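Peltum Guest House – housekeeping and laundry person wanted, part time, start asap

Posted January 3, 2024

We need someone quick. Our last housekeeper has moved up north to be near her daughter and we're covering between us, badly. Small guest house, nine rooms over three floors, no lift. Mostly walkers and contractors, some families in the school holidays.

Hours: Monday to Friday mornings, 9.30 till 1.30, plus alternate Saturdays. Some flexibility if you've got school runs. Sundays we don't do changeovers so Sundays are off, always.

Pay: above minimum, paid monthly, holiday pay on top. Also a 400 pound bonus once you've done your first six months. Tips get split evenly on Fridays.

The work

Stripping and making beds, mainly. Bathrooms. Hoovering, bins, restocking the tea trays. Then laundry – we do our own, nothing gets sent out. Two washers and a dryer in the basement, plus a line out the back when the weather's behaving. Guests staying more than three nights can have clothes washed and folded as well, it's a paid extra and it's popular with the contractors so expect a fair bit of it.
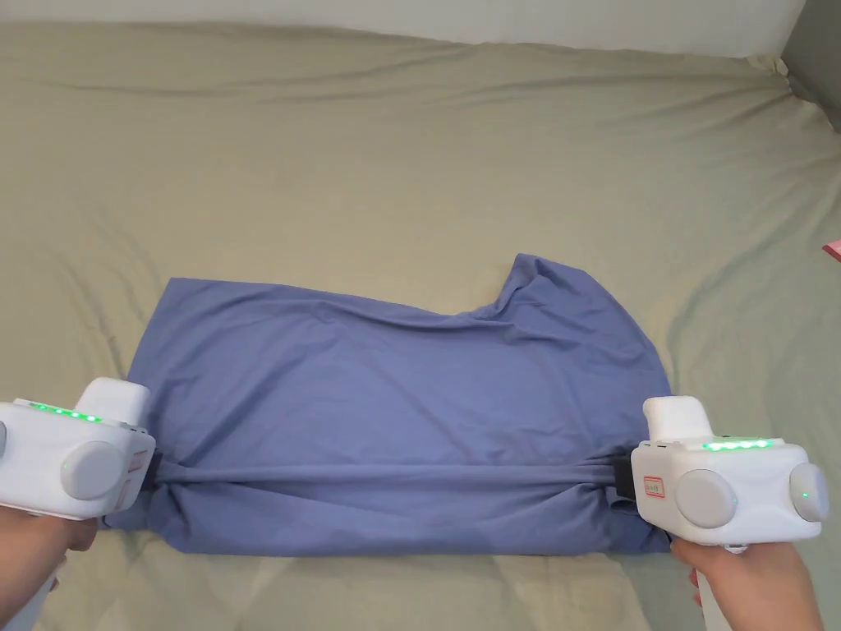
Folding matters more than you'd think. Guests' things go back in the room in a neat pile, same day, with the room number slip on top. We've had shirts go to the wrong room twice this winter and it's a pain for everyone. If you're not sure whose it is, leave it on the shelf and ask.

You don't need hotel experience. Cleaning of any sort is fine, care work, school kitchens, your own four kids, whatever. What we do need:

- on time. Checkout is 10 and new people arrive from 2
- ok with stairs and carrying linen up them
- happy working on your own for a couple of hours
- enough English to read the room list and leave a note
- honest. You will have keys

Driving licence not needed. The Gevia bus stops at the end of the road, and there's a place for bikes in the yard. Parking is permit only before 11, we can lend you one but theres only one so first come first served with the breakfast cook.
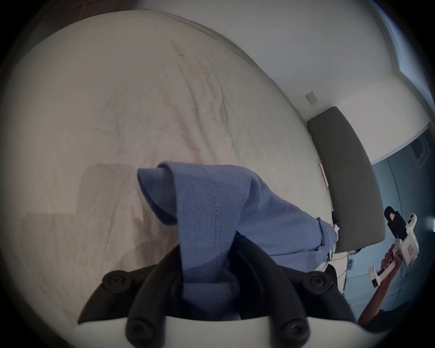
What a normal day looks like. Room list is on the hook by the kitchen door from 9. Tick the rooms as you go. Stayovers get a tidy, fresh towels if they're on the floor, bed straightened. Checkouts get the full change. Four checkouts is an ordinary morning, six is a heavy one and Hiếu will come up and help from half eleven. Break is 15 minutes, paid, tea and whatever's left of breakfast.

Please no bleach on the coloured linen. We lost a whole set in the autumn. Products are all supplied, they come from Ikow and they're labelled by room type – if something brings your skin up, tell us and we'll get a different one in. Gloves supplied too.

Lost property goes in the blue tub in the office with the date and room written down. Look under the pillows and down the side of every bed before you strip it. Chargers, socks, once a set of teeth.
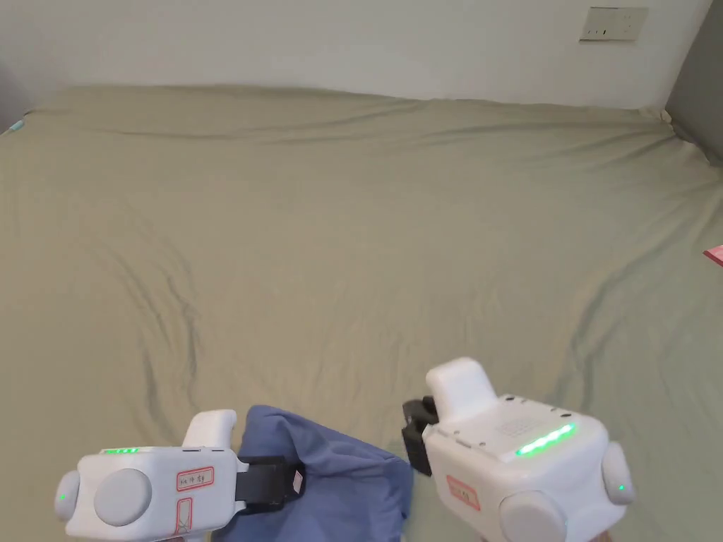
Room 7 and Room 9 are the awkward ones, sloping ceilings, beds pushed up to the wall. Takes longer, we know, so they count as one and a half on the list. Fitted sheets in there need doing far side first or you'll be climbing over.

Trial morning. We ask everyone who gets through the phone chat to come in for one morning, paid, full rate. You'll go round with Hiếu Ông who runs the upstairs. He's been here eight years and he's patient, but he will redo your corners. Gives you a chance to see if you like us as well.

References: two please, one can be a neighbour or a teacher or similar if you havn't worked for a while. We'll do the basic check and pay for it.

Uniform is a polo shirt, we provide two. Own trousers, dark, and flat shoes with a grip. No open toes on the back stairs.

To apply

Ring the guest house and ask for Esmaeil Rahimi, best between 2 and 5. If he's not picking up he's on the school run, leave a message with your number said slowly. Or drop a note through the door, side entrance not the front. CV is nice but not needed – few lines about you, what you've done before, when you could start and which Saturdays are no good.

We're ringing people back as they come in, not waiting for a closing date. If the advert's still up the job is still going.

No agencies please. We've had three calls already.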